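# Mirani students teach a robot arm to handle winter coats

Students in the second-year robotics class at Mirani Technical College have spent the term on one household chore: picking up, folding and laying down clothes. T-shirts and towels came first. Since January the class has been working on padded jackets, and those are giving them the most trouble.

The project is called Redito. Students hold a two-fingered gripper by hand and do the job with it, while a camera on the tool records what the gripper faces and how it moves. The recordings are used to train a program that will run on the college's robot arm. Each complete fold, from a spread-out garment to a finished bundle, is saved as one demonstration.

A jacket on a bed is a good test for this kind of tool. The quilted cloth is slippery, the padding pushes back, and the gripper has only two fingers to hold it with. 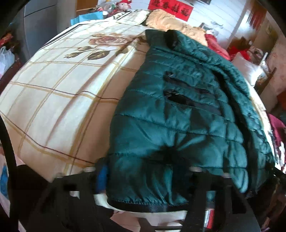

**Dagmar Lukáč**

The class has recorded more than 2,000 demonstrations so far. Of these, 508 involve padded jackets. The rest are split among shirts, towels, pillowcases and trousers.

Irfan Talpur, the instructor, said he set no rule at the start about how a jacket should be folded. Some students laid the sleeves across the front first. Others doubled the whole jacket over and dealt with the sleeves afterward. When the first program was trained on the mixed recordings, the arm would begin one way and switch halfway through, and it usually ended up holding a sleeve in the air.

The class then agreed on a single order. One sleeve goes in, then the other, then the bottom hem comes up toward the collar. Students who had learned a different way at home had to practice before their recordings were accepted.

"I fold my own coat differently and I still do," Laiba Satti said. "For the project I do it the Redito way. It took me a couple of afternoons before my hands stopped arguing."

Satti is in charge of checking the recordings. She goes through each one and marks the point where the fingers close on the cloth and the point where they let go. A recording is thrown out if the gripper lets go early, if a student's free hand helps with the fold, or if the garment slides out of the camera's view. The class discarded 400 demonstrations this term, most of them from the early weeks.

She said the most common mistake is grabbing too much. With a towel, a deep grip does no harm. With a padded jacket, the fingers pinch two or three layers together, and the whole thing comes up in a lump. Students are now told to take the cloth at a seam, where the padding is thin, and to lift it a little before moving sideways.

The gripper itself was made in the college workshop from a design the class changed several times. An earlier set of fingers had smooth tips, which slid off shiny fabric. The present tips have a thin rubber pad. Asif Magsi, who cut most of the parts, said the pads wear down and have to be replaced more often than he would like. He is trying out a harder rubber over the summer.

The work is done in ordinary bedrooms as well as in the lab. The lab has a flat table with even light, and a program trained only there did badly when it was tried anywhere else. A patterned sheet was enough to confuse it. Asking students to record at home, or at a relative's house, added different beds, walls and lighting. It also added soft surfaces, which the table could not offer. A mattress gives under the tool, and a student pressing down has to judge how far to go.

Families were asked for permission before anything was recorded in their homes, and people are kept out of the recordings. A student who forgets and catches somebody walking through has to delete the file and start over.

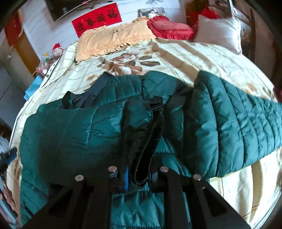
Atif Chaudhry, reached by phone, asked whether a jacket really needs to be folded at all. He hangs his on a hook by the door, he said, and so does everybody he knows, and he would sooner have a robot that could find the hook. He added that he would be glad to see one put a cover on a quilt, a job he has disliked for years.

Talpur said he has heard the point about hooks before, including from his own students. Hanging is on the list for next year. He wanted folding first, as it can be practiced on any flat surface and needs no extra equipment, and a bad fold is easy to see. He was less hopeful about quilt covers. The cloth is too big for one arm, he said, and the college only has one.

The arm was tested in front of the other classes at the end of the term. It was given eight tries with a padded jacket that had not been used in training. It finished five folds. In two of the others it missed the second sleeve, and in the last it pushed the jacket off the edge of the table and kept going through the motions with nothing under it. Talpur counted that as a fault in the program, which has no way yet to notice that the garment is gone.

Results with towels were better, and the class has stopped recording them.

Next comes the Clandside student robotics meet, where teams bring a trained arm and are given household items they have not seen before. Mirani went last year with a cup-sorting project and finished near the bottom. This time the team has entered the soft goods section. Each team gets a short practice period and then a timed run, and points are taken off if anyone touches the robot once the run has started.

One team the students expect to meet there is Jirkuvard, which also works on clothing but drives its arm by remote control to make its recordings. The two groups have traded notes by email. Satti said the remote method gives cleaner records of how the arm moves, and the hand-held tool is faster and can be carried to another house in a backpack. She would like to try both on the same jacket and compare.
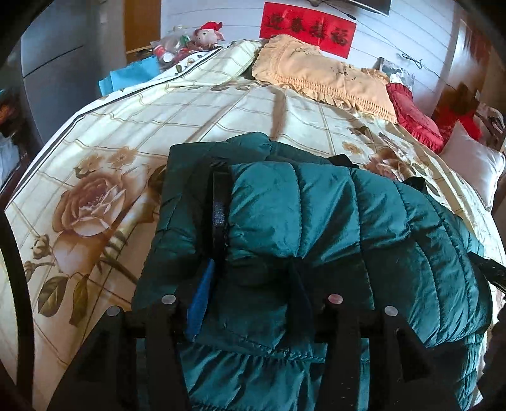

There is also the matter of time. An experienced student can record a jacket fold in less than a minute with the hand-held gripper. The arm takes close to four minutes to do the same job. Part of that is deliberate, as the speed is held down for safety when people are in the room. The rest comes from pauses between steps, when the program seems to hesitate over where to put the fingers next. Magsi thinks more recordings of the middle part of the fold would help. Students tend to rush it, he said, and the start and finish get all the care.

The class will keep recording through the summer with a smaller group. They are looking for jackets in different sizes, children's sizes most of all, and for anything with a stiff or bulky hood. Garments are returned when the recordings are done. People who want to lend one can leave it at the front office of the engineering building with a name and phone number pinned to it.

A practice run for the meet will be held in the robotics lab once the new finger pads are fitted. Visitors may watch from behind the barrier. The entry list for Clandside closes before the fall term begins, and Talpur has already sent in the team's form.

2024-06-22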